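Handling collection: ancient Egypt loan boxes
Condition and safety check, August

Checked by: Nahom Gebreyes
Set: Javska, box 2 of 3
Status: may go out once the two open points are closed

1. Outer case, hinges and catches
OK. Left catch stiff. Oiled and tried again, now shuts properly.

2. Contents against the list
One short. Item 81 (replica scarab, green glaze) is not in its slot. Bultero School has been asked to look. OPEN

3. Replica trumpet, copper alloy
OK. Small dent near the bell, already on the record card. Mouthpiece wiped down. Pupils may hold it but not blow it, and the card in the lid now says so.

4. Shabti figures
Six listed, six present. One has a chip on the foot with a sharp edge. Edge rubbed down with fine paper. Add to record card.

5. Original pieces (sealed mounts)
Seals unbroken. Bead string has not moved on its mount. These stay sealed during sessions.

6. Linen sample
No sign of moth. Changed the tissue. The old tissue had pencil on it, so remind borrowers about clean hands and no pens.

7. Foam inserts
Worn at the corners, and the slot for the canopic jar lid is too loose. Replacement ordered from Caputo. OPEN
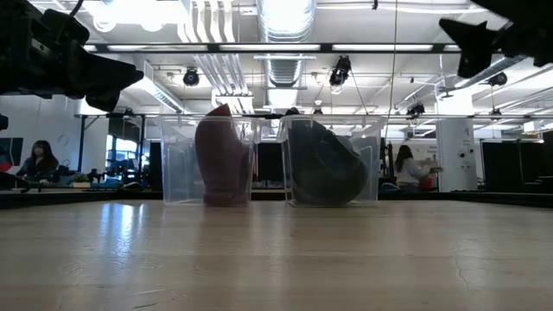 Can a box be lent with an item missing?
It can, provided the gap is written on the loan sheet and the borrower signs next to it before the box leaves the store.

8. Weight and lifting
Two people to lift when full. Label on the lid had peeled, new one fitted.

9. Paperwork
Teacher's notes present. The map of the Valley of the Kings is torn along the fold; taped for now.

Next booking: Cilau Library. Recheck points 2 and 7 before then.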